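1 min read
Print | E-mail

19 September 2026, bench notes

Danai and I went through the equipment list for February. The quote from Keskinen is for 3 hand-held grippers, with marker cubes already mounted. I want to add spare jaws, because they are the part we wear out first. Cables: 12, at two lengths. Printed marker sheets: 200, matte. Harness straps can wait. Still to ask Stirnport about delivery to Nancombe.

M. Fontana

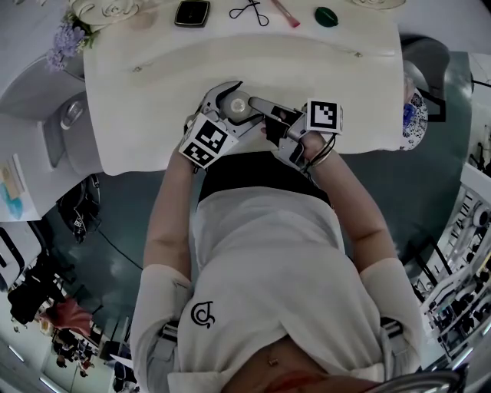
Hand-held gripper on a small round lid, two marker cubes fitted.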